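Erkon DT-35 Tool-Free Drive Carrier, 3.5-inch, Blue

Part group: Storage mounting
Manufacturer: Erkon
Sold by: Kondstead Components
Sold as: Single carrier or pack of 2
Availability: In stock

Overview

The Erkon DT-35 is a replacement carrier for 3.5-inch hard drives in desktop computer cases that use slide-in drive bays. It wraps around the sides of the drive and holds it by four molded pins that seat in the standard side mounting holes. No screws are required to fit the drive to the carrier or the carrier to the bay.

The carrier is molded in blue plastic. The underside is left open so that the drive's circuit board is exposed to airflow and the connector remains accessible. Drives with either a full-height or reduced-height housing can be fitted, provided the side mounting holes are in the standard positions.

The DT-35 replaces the earlier DT-30, now discontinued. The DT-30 had a shorter release tab and a single latch. The two carriers use the same bay rails and can be mixed in one case.

Specifications

Drive size: 3.5-inch
Drive interface: SATA (connector supplied by the drive; the carrier has no electrical parts)
Material: ABS, molded in color
Color: Blue
Mounting: Four side pins, pre-installed
Weight without drive: 525 g per carton of inner packs, gross
Rated insertion cycles: 100
Cable requirement: Straight or 90-degree SATA data connector
Operating position: Horizontal, vertical or on edge

The insertion rating applies to the latch. The side pins are replaceable and are listed separately under spare parts.

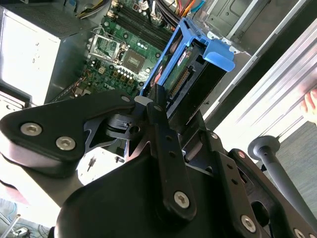 Kondstead, February 22, 2021

Revised fitting notes for the DT-35 are given in this section. They replace the leaflet packed with units shipped through January. Customers holding the older leaflet should follow the sequence below, which moves the cable check ahead of the final insertion.

A drive seen from the circuit board side, with the gold connector pins clear of the carrier, is in the correct orientation for checking. If the blue plastic covers any part of the connector, the drive has been fitted backward and must be removed before the carrier goes into the bay. The tab is at the opposite end in some bay layouts and at the same end in others; consult the case manual.

Fitting the drive

Shut down the computer, switch off the supply at the outlet and disconnect the power cord. Lay the case on its side and take off the side panel. Touch bare metal on the chassis before handling the drive.

Flex one side of the carrier outward and place the drive against the opposite pair of pins. Lower the drive until both pins are seated, then release the flexed side so that the remaining pins enter their holes. The drive should sit flat with no movement. Do not press on the circuit board or on any component mounted to it.

Check that the SATA cables reach the bay without tension. In compact cases the bay may sit close to the memory slots, and a straight connector can press on an installed module. Use a 90-degree connector in these cases.

Slide the carrier into the bay rails until the latch clicks. Connect data and power, replace the side panel and restore the supply.

Removing the drive

Disconnect both cables at the drive first. Press the tab toward the body of the carrier and draw it out in line with the rails. Keep the carrier level until it is clear of the bay — tilting it early loads the latch and is the most frequent cause of breakage. Support the drive from the sides while lifting it past the motherboard.

Compatibility

The DT-35 fits the Motance M2 and M4 desktop cases and the Rosser Slimline tower. It does not fit the Rosser Compact, which has screw-mounted bays. The Motance M4 needs the spacer clip supplied with the case; the clip is not included with the carrier.

2.5-inch drives need the Erkon DT-A adapter plate, which takes up the difference in width. Solid-state drives may be fitted with the same plate.

Spare parts

DT-35-P: Side pins, set of four
DT-35-L: Latch spring
DT-A: Adapter plate for 2.5-inch drives
DT-C90: SATA data cable, one 90-degree end

Pins are pushed out from the inner face with a blunt tool of suitable diameter. Fit the new pins from the same side and confirm that the shoulder is flush with the plastic.

Ordering

Single carriers ship in a plain bag. Packs of 2 ship boxed. Drives, cables and adapter plates are not included — order these by part number. Unused carriers can be returned within 90 days with the pins still installed. Opened spare pin sets are not returnable.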